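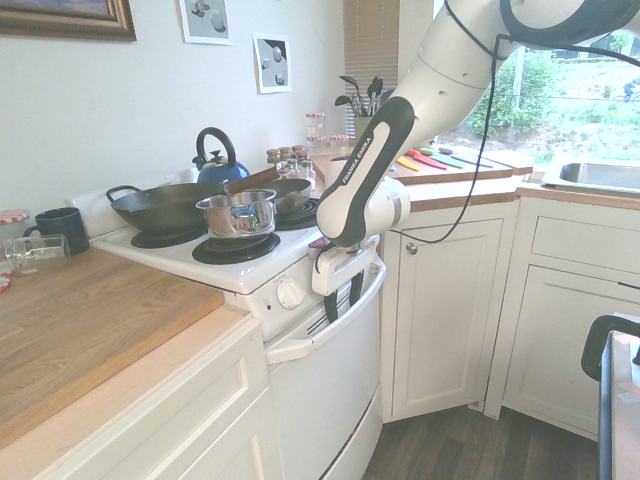

The oven door has become the main work of our kitchen group at the Drultari workshop since the last newsletter, and I was asked to write where we are with it. When we started, I believed that the door would be the easy part and that the pots would be the difficult part. I was wrong. A saucepan is free to move a little if the arm makes a small mistake, but a door is fixed to its hinges and does not forgive. We ask the gripper to take the long white handle with one finger over it and one finger below, and after this the arm must follow the same curve as the door. If the arm wants to go straight while the door wants to go down, the two of them push against each other and the safety stop comes on. In the first evenings we heard the click of the safety stop many times.

For those who are new: we are the group that uses the back room of the workshop, the one with the wooden counters and the real stove. We want to make an arm do simple kitchen jobs in a room that was arranged for people. Opening and closing the oven is the first job on our list. Moving the kettle is the second, and after that we have not agreed. Some of us want to put away dishes, and some of us want to stir.

Our first plan was to draw the path of the handle by hand. We measured from the hinge to the handle with a tape, put the number in the program and let the arm follow a part of a circle. On paper this was correct. In the room it was correct only for the first part of the movement, then the forces became too big. We measured again and found that our tape had been held to the outside of the door and not to the centre of the handle. It was a small difference, but the arm could feel it. I write this down so that the next person will measure to the centre of the handle, and will do it with the door closed and again with the door half open.

The second plan works better, and we will stay with it. We now let the arm be soft in the direction where the door pushes, and firm in the direction where we want to travel. In the Kundik program this is done with two settings on the same page, and it took us a long time to find good values for them. If the arm is too soft, it hangs behind and the fingers slide along the handle. If it is too firm, we are back with our first problem. The values are written on the inside of the cupboard where we keep the logbook. Please do not change them in the shared file without writing a line in the logbook, even when you are sure that yours are better.
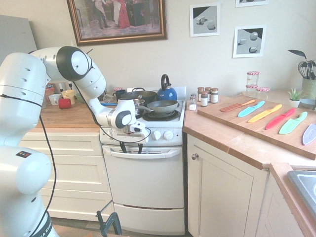 The other lesson concerns how the gripper comes to the handle. At the beginning we sent it directly from the rest position to the oven, and on its way it passed too near to the front edge of the stove. Now there is a waiting point in front of the control panel, with the fingers pointing down. From there the arm goes slowly to the handle. It costs a few seconds more, but everybody in the room can see what the arm will do next, and I find that people stand more calmly beside it. The waiting point must also be far enough from the control knobs. One evening in March we turned a knob a little with the side of a finger, and we noticed it only at the end of the session. Since then the stove is switched off at the wall before any program starts, and the person who starts the program says this aloud.

The cable deserves its own paragraph. A cable that is tight in one position can be very loose in another, and we had fastened ours when the arm was folded. When the arm then reached across to the stove, it pulled. We took off the ties and fastened it again with the arm stretched out, and now it hangs in a long loop. It is not beautiful, and before each session someone must look where the loop will go. I would like to make a proper guide for it. If a member has experience with flexible cable guides, I would be very happy to talk with you over a coffee.

Some words about money, as members have asked. The spending on the kitchen room up to now is $2768. Most of this went to the electrical work and the counters. A smaller part went to soft material for the finger pads, which we bought from Shehata on the other side of the river. We tried two kinds. The first was very soft and gripped well, but it left a grey mark on the white enamel that needed much rubbing. The second is harder and leaves no mark, and we have kept a piece of it in the drawer for the next pair of pads. We do not ask for more money this season.

We also have a small disagreement, and I think it is fair to report it. A few members would like to take all the extra things out of the kitchen while we work on the door: the kettle, the jars, the pans, the coloured knives. They say the room would be safer and the tests would be easier to compare. Others say that a kitchen without things in it is not a kitchen, and that we will have the same difficulties later if we hide from them now. I am in the second group, but I understand the first. For the moment we leave the things out, and before each test we look that nothing stands in the path of the elbow. It is the elbow that surprises people. Everyone watches the fingers, and the elbow is doing something else on the other side.

What comes next is the closing of the door. Opening has our attention until now, but closing has its own difficulty at the end, when the spring takes over and pulls the door faster than the arm is going. Our idea is to let go of the handle just before this point and push the door with the closed fingers. Another idea is to keep holding and let the arm become very soft for the last part. We will try both and write the results in the logbook. I have over 14 pages of notes from the opening tests, and I will put a clean copy beside the door of the back room for those who prefer to read on paper.

If you want to come and see the work, we are in the room most evenings from 7 p.m. Use the entrance on the Jedus Lane side, as the front door is locked at that hour, and please knock and wait until the arm has stopped before you come in. Long hair should be tied, and bags stay in the corridor. You do not need to know programming. We need people who can hold the stop button with patience, and people who cook, for they notice things about a stove that the rest of us do not see. Bring indoor shoes if it is raining.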